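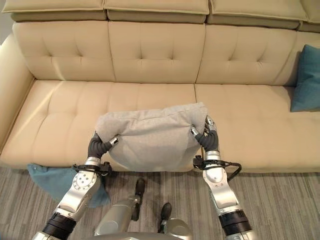

Huststead Nights by Trusia

Huststead Nights is the new slot from Trusia, and it's one of the most fun things the studio has made so far! You're in a creaky old manor after dark, the wind is up, and somewhere behind the portraits the family silver is waiting to be found. The music alone is worth a few spins (turn it up when the clock strikes, you'll see why).

The game plays on 6 reels with 252 ways to win, so there are no paylines to keep track of. Matching symbols pay from left to right on neighboring reels. Candlesticks, keys and pocket watches make up the lower end of the paytable, while the butler, the countess and the black cat sit at the top. The cat is the one you want!

Wilds and the Midnight Bell

The wild is a full moon, and it stands in for everything except the bell. Land three bells anywhere and the Midnight Bell round begins with eight free spins. Every moon that lands during the round stays put until the end, and this is where things get really lively, especially if a couple of them show up early on the middle reels. Three more bells add another four spins.

There's also the Hirken Door, a small side feature that can open after any losing spin in the base game. Pick one of the doors and you'll get either a cash prize or a respin with an extra moon. It doesn't come along all that often, but it's a lovely surprise when it does.

Good to know

Reels: 6
Ways to win: 252
Top prize: 1000 times your bet
Autoplay: up to 80 spins, where allowed
Volatility: medium to high
Plays on: phone, tablet and desktop

If you played Memon, Trusia's desert slot, the layout will feel familiar, with the bet controls on the right and the paytable behind the little book icon. The spins are quicker this time, and you can skip the win animations with a tap.

Demo play is open now with practice credits. Real money play is for adults only, and spending limits can be set from the account menu.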